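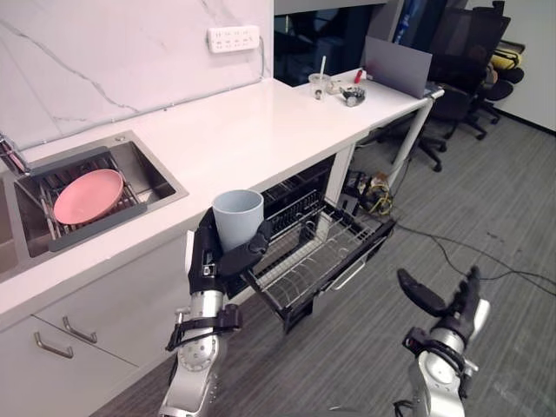
Vedport, June

Kitchen questions I keep getting

Is that a dishwasher or a drawer?
It pulls out like a drawer, but there's a wire dish rack inside with upright dividers, and another rack level further back in the cabinet. I love having it right under the counter, next to the sink!

Why keep a drying rack in the sink too?
For stragglers, mostly (hello, pink plate). I've had my Rotus rack for 3 years and I'd buy it again tomorrow.

Do cups go in upside down?
Mine do. Open side down, every time, or you get a little puddle in each one.

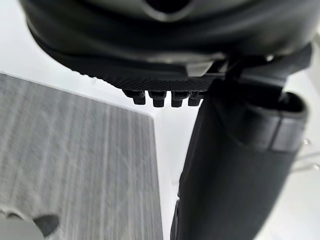

More things you've asked

Does the marble stain?
I wipe the backsplash every Wednesday with a damp cloth and dish soap, no vinegar. So far so good.

Can I wash plastic plates with everything else?
Check the bottom of the plate first. I warped two good ones before I learned that, and I still miss them.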